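6.2 Checking a Countertop Handling Task in the Simulated Kitchen
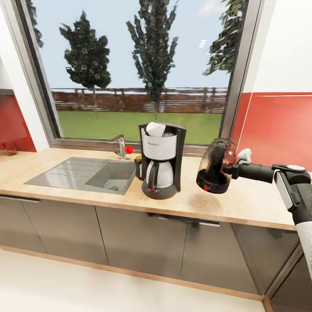 Figure 6-2. Grinder held above the counter, with the coffee maker at center and the sink at left.

This section covers the checks required before a countertop handling task is run in the Drotby kitchen model and before its results are released for use on hardware. It applies to any task in which the arm lifts a small appliance or a container over a work surface. Task names and limits are set in Section 3.

Before the run

1. Load the kitchen model and confirm that the scene version matches the version on the task sheet.

2. Set the transit speed limit to 33 percent of rated joint speed. Do not raise the limit for single segments of the path.

3. Define keep-out volumes for the window, the faucet and the coffee maker. The volume for the coffee maker must include the paper filter where it stands above the housing.

4. Define the sink as a no-carry zone. A held object may not pass over the basin or the drainboard.

5. Enter the mass of the object with its contents. A grinder with material in the container is a different payload from an empty one and needs its own entry.

During the run

6. Pause with the object raised and check the grip. The object must be clear of the counter on all sides.

7. Check the space below the object. Record any mark on the counter surface in the run log, including marks that are part of the surface texture.

8. Confirm that the gripper does not touch a power button. On the grinder and the coffee maker, the red button is on the front of the base.

9. Resume, place the object, and open the gripper fully before retracting.

CAUTION: Do not edit a keep-out volume while the run is paused. Stop the run, make the change, and restart from step 1.

NOTE: Contact reports below the threshold in Section 3 are still saved. They do not stop the run, but the reviewer must read them.

Release

10. Repeat the run with 3 different start poses. All of them must finish with no contact inside a keep-out volume.

11. Send the log to the reviewer. The person who wrote the task may not review it. For the Chisholm cell, reviews go to Dorota Makowska, or to Cyrill Wallner if she wrote the task.

12. After sign-off, the task may be loaded on hardware at reduced speed only. Full-speed approval is covered in Section 7.

Release is withdrawn if the gripper fingers, the payload entry or the scene version changes. A task withdrawn for any of these must pass steps 1 to 11 again.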